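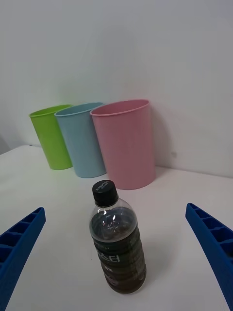 Uwe Wiegand wrote back to the last report with a fair question: if the planner can already find a bottle and close on it, why spend another quarter on perception? I'd like to answer that first, as it shaped nearly everything we did this period.

The short version is that finding an object and knowing where it ends are two different jobs. Clear plastic is hard on our depth estimates, and cups that overlap in the view used to be merged into one wide blob. The planner then kept well away from the blob and gave up on perfectly good paths. Jukolora, our new segmentation module, now runs on the wrist views as well as the fixed one, and the difference is a joy to work with!

## Perception

We labeled 3878 views by hand and held back 117 of the hardest for testing. Merged outlines in that test set dropped from 31 views to nine. Most of what remains is pale objects against a pale wall, and Jana Fuchs has a contrast fix in review that I'm hopeful about.
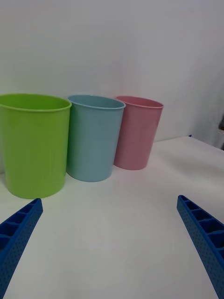

*Wrist view: green, blue and pink cups close together, gripper fingers open.*

The wrist estimate and the fixed-camera estimate are now merged before planning starts. When they disagree by more than a set margin, the software waits for another pair of views. It costs a little time – less than we feared – and the logs are far easier to read.

## Planning and control

Wirnimano, the two-arm planner, got its biggest rewrite so far. Each arm now reserves the space it is going to move through, and the other arm plans around that space while it is held.
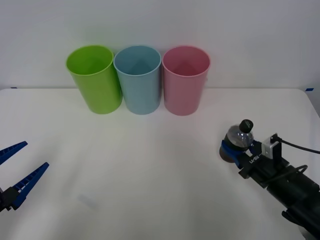
Reservations are released piece by piece as the arm moves along, so the second arm no longer has to wait for a whole motion to finish. We ran about 2000 simulated motions against the new code before switching it on at the bench, and two deadlocks showed up, both in the release step. Both are fixed and have regression tests.

Grip control is behind schedule. The closing routine still uses one force limit for every object, and I'd rather get per-object limits right than rush them.

## Next period

- Merge the contrast fix and rerun the held-back views
- Per-object force limits
- Replay tool: step through camera views and reserved space on one timeline
- Move the nightly simulation runs to the Umoren server

No change to the budget. The replay tool should be ready to show in December, and Jana will send Uwe a login beforehand so he can try it on his own logs.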